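关于我们

2023年11月1日　文：Zübeyde Çetinkaya
阅读时间：2分钟

Geko是一家外汇研究与报价技术服务商，主要面向中小型进出口企业和地区性经纪机构。公司不持有客户资金，不代客交易，收入来自数据订阅和系统接入费。

业务分为两条线。研究部由Reijo Pelkonen负责，覆盖78个货币对，每个交易日发布亚洲盘与欧洲盘两份简报，内容限于利率预期、央行公告日程及关键技术位。简报中的支撑位与阻力位按前一交易日收盘价计算，盘中不作修订。

技术部由Syahrul Purba负责，维护报价聚合系统Zokgate。系统对多家流动性提供方的买卖价进行去重、时间戳校准和异常值剔除，再按客户设定的点差规则输出。历史行情库Bemia提供分钟级数据下载，周末及节假日缺口保留空值，不作插补。

目前使用上述服务的机构客户约170家，多数以美元、欧元或瑞士法郎结算。

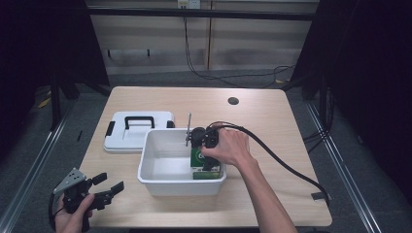
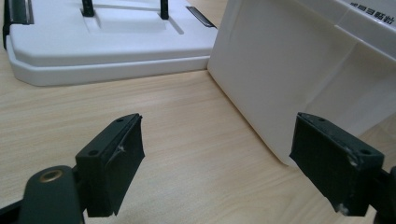
桌面
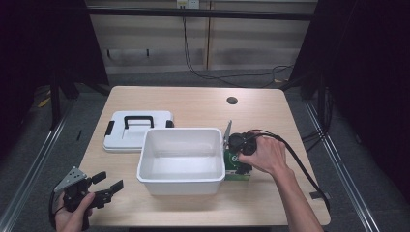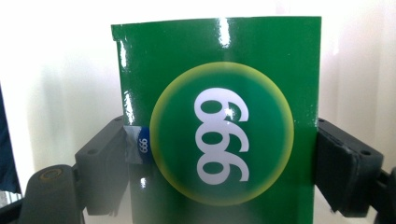

雅加达，3月

合规事务由Melati Pangaribuan主管。研究人员不得在本人撰写的简报发布前后交易相关货币对，持仓情况按季度申报。客户投诉统一登记编号，由合规部书面答复。

数据订阅与接口测试申请请联系客户部Wulan Saragih。测试账户仅开放延迟报价，正式接入须签署数据使用协议。本公司发布的材料不构成投资建议。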